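Clearing Out the Supply Room Boxes

4 Dec 2024

I spent eleven years in Army supply, and the habit of keeping paper never left me. When I got out I had a footlocker and two cardboard boxes full of hand receipts, orders, leave forms and award certificates. They followed me through four moves. This week I finally started going through them at the kitchen table in Hunow.

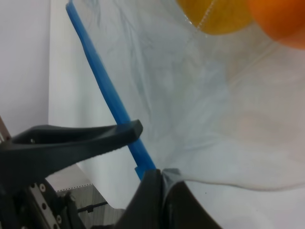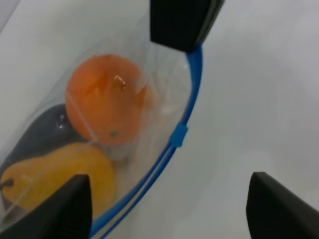
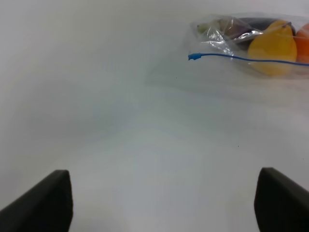

The first box was mostly hand receipts. If you never served, a hand receipt is the form that says you signed for something and will answer for it. I had one from my first unit listing 67 sleeping bags, and I remember that inventory well. We came up one short. It was in the back of a truck under a tarp, and it took most of a night to find it.

My rule for the boxes is simple. Anything with my name and a date of service on it stays. Anything that proves a school, a shot or an injury stays. Anything about property I turned in long ago goes in the shredder. By that rule I have shredded 85 pages so far and kept a thin folder.

The hard part is the medical paper. In June I asked for help with a hearing claim, and the man at the veterans' office in Skendesthorpe wanted to know where I had been stationed when the trouble began. I told him it started when I was working next to the generators. He asked if I had anything in writing. I said probably, and then could not find it. That is the real reason these boxes got opened.

I found it last night, in the second box, folded inside a field manual. It is one sheet from a clinic visit, with a note about ringing in both ears. The ink has faded but it can be read. I have made two copies and put the original in a plastic sleeve.

I also found a key tag stamped 2601. I have no idea what it opened. It may have been the wall locker I had at my second post, or the cage where we kept the cold weather gear. I kept it anyway, against my own rule.

For anyone getting out soon, get a full copy of your medical records before you sign out, and check it page by page. Mine was supposed to be complete and had a gap of nearly two years. I was 26 and wanted to go home, so I didn't look.

I still have the footlocker to do. The lid sticks and I will need a screwdriver for the hinge.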